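**Vallance adds a short-throw projector to its home line**

Vallance has added a short-throw model to its home projector line, aimed at people in small apartments who don't have room to set a projector across from the wall. The Nidlow goes on sale in February through the company's own store and a handful of electronics chains.

The Nidlow throws a 121-inch picture from 53 inches away. Earlier Vallance models needed more than twice that distance for a picture of the same size. Resolution is 1080p, and the lamp has been dropped in favor of an LED light source that the company says will not need replacing during the life of the unit.

Focus and keystone correction are automatic. The projector rechecks both whenever it is moved, and owners can turn that off in the settings menu if they prefer to adjust the picture by hand. There are two HDMI ports, one USB port and a headphone jack on the back. Wireless casting works with phones and laptops, though the company recommends a cable for games.

A built-in battery is not part of the package. Buyers who want to use the Nidlow outdoors will need the Bernley, a clip-on power pack sold separately, which adds 6 hours of playback at the lower brightness setting. The Bernley also fits last year's Tilahun projector — owners of that model will need to install a firmware update before the pack is recognized.
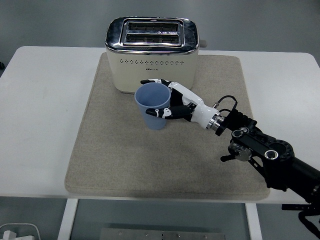
The Tilahun stays on sale for now at a reduced price. Vallance said it will keep sending out software updates for the older model for two more years, with repairs available after that as long as parts last.

Fan noise was a common complaint about the Tilahun, and the new model has a larger, slower fan. The housing is a little wider as a result. It weighs 9 pounds, so a ceiling mount is possible, but the bracket is not included in the box. Existing Tilahun brackets do not fit — the screw holes are spaced differently.

Preorders open in the Vallance store at 9 a.m. on launch day for the white version. A gray version will follow in the spring.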